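Why the Gorgate Seat Changed Hands
Project report, Local Government and Elections
Submitted 1 April 2019

1. Background

The Gorgate seat on the Zuvosholm town council became vacant in December, when the sitting member resigned halfway through her term to take a job outside the district. She had been elected for the Harbor List, which had held the seat for 4 terms in a row. The by-election was the first vote in the town since the council decided to close the Vik ferry landing to car traffic.

This report looks at why the Harbor List lost the seat to an independent candidate. My main question was whether the ferry landing decided the result or whether turnout did.

2. Method

I used three kinds of material. The first was the official count for each polling place, which the town clerk's office posts on its notice board. The second was the printed material from both campaigns. The third was a short questionnaire that I handed out in Gorgate and Vik after the vote. I got 50 completed forms back. Most came from people over forty, so the answers lean toward older voters and should not be read as a poll of the whole ward.

I also interviewed Hjørdis Sæther, who ran the door-knocking for the Harbor List. The winning candidate's campaign did not answer my letters.

3. Results

The ward has 4000 registered voters. In the last regular election 3000 of them voted. Turnout in the by-election was lower at every polling place except Vik, where it went up slightly. The Harbor List still came first in the old part of Gorgate, but with a much smaller lead than before. In Vik it came a clear second.

On the questionnaire, the ferry landing was the issue named most often by people living in Vik. In Gorgate itself the answers were more mixed. Rents and the school bus came up often, and several people wrote that they had not known there was an election until the polling card arrived.

Sæther said her side had expected Vik to be difficult and had put most of its time there. She thinks this was a mistake. In her view the List should have worked harder to get its regular voters in Gorgate to come out.

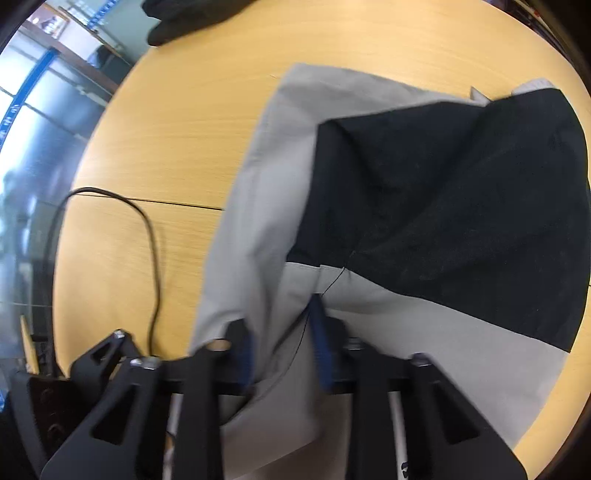 Maj-Britt Ljungberg

4. Discussion

Both explanations have something to them. The ferry landing gave people in Vik a reason to vote and a reason to vote against the List. The drop in Gorgate is harder to tie to any one issue. The List's own leaflet did not mention the resignation or give the polling hours on the front page, while the independent's leaflet had the hours in large type at the top.

A weak point in my work is that I could not compare the same voters over time. The polling district lines near the Zomeck road were also moved between the two elections, so the figures for that polling place do not match up exactly. I left it out of the comparison.

5. Further work

The full council is up for election next year. It would be useful to repeat the questionnaire then, with more forms and with younger voters better covered.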